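百科首页 > 教育与社团 > 学生项目 > 机器人类 > 福克尼尔厨房组

福克尼尔厨房组(Fokenier Kitchen Group,简称 FKG)

福克尼尔厨房组是布拉尔顿学院(Bralton)的一个学生机器人项目,挂在自动化课程下面,既算课程也算社团。主要做家庭环境里的机械臂操作:收碗、装洗碗机、开抽屉、摆放瓶罐。每年招一批,每批18人,分操作、标注、硬件三个小组。本条目讲项目的来历、课程安排、任务设置、数据和参赛情况。

名称

“福克尼尔”取自学院旧实验楼的楼名。楼还在,项目早搬走了,名字没改。校内多叫“厨房组”,课表上写的是“家居操作实践”,两个叫法指同一个东西。早期海报上还有“家务臂小组”的写法,现已不用。和同校的竞速车队没有隶属关系,经常被弄混。

历史

最初是一门选修课的期末作业。题目很简单,把一只杯子从台面放进水槽。那一届多数组没做完,有两组做完了,课后继续借设备往下做,慢慢成了固定小组。

之后从马尔多纳多(Maldonado)校区拿到一处带厨房的房间。有台面,有柜子,有洗碗机,能烧水。此前一直在实验桌上贴胶带画格子,当成水槽和抽屉用。搬进去以后任务全部重写,旧代码里写死的坐标基本作废,只有手眼标定那一部分留了下来。

同年9月正式列入课表,计2学分。学生可以只选课不入社,也可以反过来。入社不选课的要补安全培训,考过才能碰急停以外的按钮。

设备与环境

早期用过自制的三轴臂,舵机驱动,负载小,抓满水的杯子会往下掉。后来换成七轴协作臂,配平行夹爪。相机两类:固定机位看整个工作区,腕部相机跟着末端走。两路同步录,时间戳对不上的片段直接不要。

腕部相机离物体近,优点是接触前能看到细节,缺点是贴近台面时画面发糊,木纹会拉成一条一条的。标注小组专门有一条规则讲这个:糊了但任务没断的片段照样保留,单独打标签,不当废片处理。
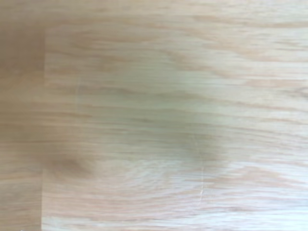
对焦问题讨论过好几轮。有人主张换短焦镜头,有人主张训练时随机加模糊,后来两样都试了。换镜头之后视野变了,旧数据和新数据不能直接混,标定又重做一遍,耽误了半个学期。现行做法是镜头不动,靠数据增强,镜头方案写进了手册附录,留给后面的届次参考。

台面反光是另一个老问题。窗帘拉不拉、顶灯开几盏,都会影响深度。规定每次开录前登记光照,写“帘开”“帘半”“帘关”三种之一,不许写“正常”。

课程安排

一学期分四段。

第一段,安全与遥操作。学急停、学限位、学怎么站位。遥操作先用软积木练,之后换塑料杯,玻璃的放最后。这一段不写代码,很多新生不耐烦,但是考核不过不能往下走。

第二段,示教采集。两人一组,一人操作一人记录,中途换。记录的人要写清起始状态、终止状态、有没有人手介入。漏写的片段退回重填。

第三段,训练与部署。用本组和往届的数据训练模仿学习策略,在真机上跑。每组有固定机时,超时就下一组。排队是这一段最大的矛盾,期末前尤其严重。

第四段,公开测试。换一批没见过的物品,位置打乱,由别的组来摆。摆的人不能故意为难,比如把杯子倒扣在瓶盖上这种,手册里明文禁止。

任务设置

任务按难度分级,不按先后。

一级:单件取放。塑料碗、空水瓶、饭盒之类,台面到台面。

二级:容器内取放。从洗碗机上层架取出或放入,餐具放进沥水筐。碗架的齿容易卡夹爪,进出角度要另外示教。

三级:有门有抽屉的。拉抽屉、开柜门、推回碗架。把手形状不一样,横杆的和圆钮的分开统计,圆钮的成功率一直低。

四级:长程任务。收拾整段台面,包括袋装零食、带盖罐子、透明盒子混放。目前没有一届稳定完成过。

台面物品不刻意清理。早期录数据前会收得很干净,结果策略换个环境就不行,旁边多一个塑料袋都会抓偏。后来改成怎么用就怎么摆,只把刀具和易碎的薄玻璃收走。这条改动是组内争议最大的一次,反对的理由是变量太多没法比较。折中办法是另设一套固定摆放,只用来测试,不用来训练。

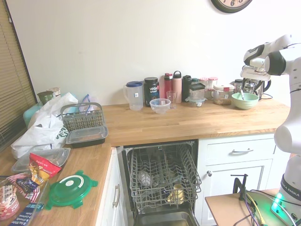

透明物体单列一类。水壶、玻璃罐、透明餐盒,深度相机经常测穿,点云里缺一大块。标注时要求按真实轮廓框,不按深度图框。塑料袋和零食袋也单列,形状每次都变,现在只要求识别和避让,抓取算加分项。

数据

第一批整理完的数据共1086条示教,含失败片段。失败的不删,注明失败原因:滑落、碰撞、超时、操作失误、其他。“其他”用得太多的组会被退回重写。

数据按任务分文件夹,命名用拼音缩写,前两届用的英文,至今没统一,检索时两种都要搜一遍。校外申请使用需要填表,说明用途,不得用于商业,不得转发第三方。录到人脸和门牌的片段不外发。

比赛

项目每年参加范德维尔家居机器人学生赛(Fundville Open)。赛制分现场题和自选题。现场题当天公布,物品由主办方提供,参赛队只带臂和程序。自选题提前交视频,现场复现一次,只给一次机会。

2023年4月那一届,厨房组自选题报的是装碗架,现场复现通过;现场题是开罐取物,拧盖那一步没过,只拿到部份分数。赛后组里加了旋转类任务,归在三级,评分细则另发。

项目经费来自学院和比赛奖金。单次耗材申请上限1000元,夹爪指垫、线缆、夹具都从里面出,超出的走学院采购,周期较长。

评价

校内看法不一。支持的认为学生能接触真机,从采集到部署走一遍,毕业设计也好接着做。批评集中在机时太少、标注太枯燥,以及选课和社团两条线混在一起,评分标准不清楚。课程组后来把标注工作量折进平时分,意见少了一些,机时问题没解决。

也有老师提出任务太偏厨房,建议加叠衣和桌面整理。叠衣试过一个学期,数据没有合并进主库,放在单独目录下,暂时无人维护。

参见

家居操作实践(课程)
布拉尔顿学院竞速车队
马尔多纳多校区实验用房一览
范德维尔家居机器人学生赛
模仿学习
手眼标定
遥操作

最近更新条目

平行夹爪指垫选型
透明物体标注规则
急停按钮培训考核
洗碗机碗架取放任务

联系编辑组 | 版权说明 | 条目内容可在注明出处后转载 | 返回顶部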